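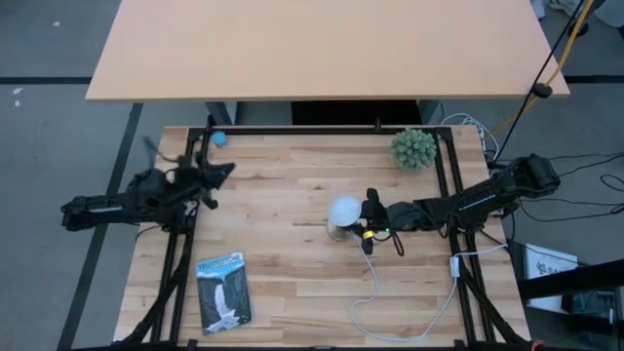 When will the Plevden to Drirkport bus start running again? The first one leaves Plevden market place in February, once the road repairs at Katona Bridge have been signed off.

The council confirmed the date on Sunday, January 12, 2020, after a meeting at Plevden town hall. The route closed last autumn when flood water damaged the approach to the bridge. 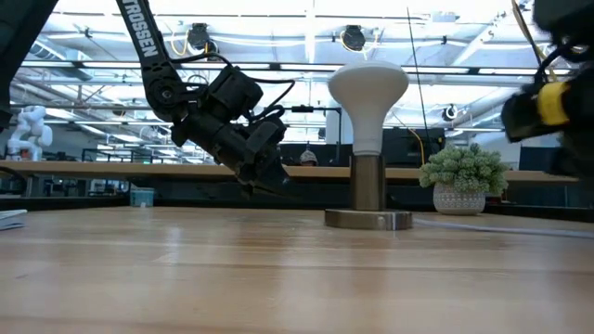

Kosetti, the operator, will run 13 journeys each weekday and 2 on Sundays. A single fare stays the same as before. Passengers who bought season tickets before the closure can have them extended at the Drirkport office, and 592 people have already asked for this.

Tsion Tefera, who travels to Drirkport for work, said the replacement service had added 30 minutes to her journey each way. "I've been leaving in the dark and getting home in the dark," she said.
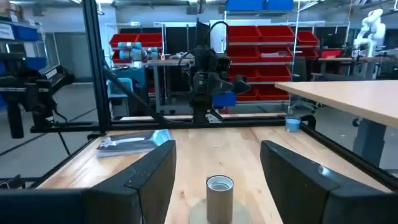 The stop outside Plevden library will not reopen. Passengers should use the one on Mill Lane, where a new shelter is due to be fitted before the service returns. Timetables will be sent to homes along the route.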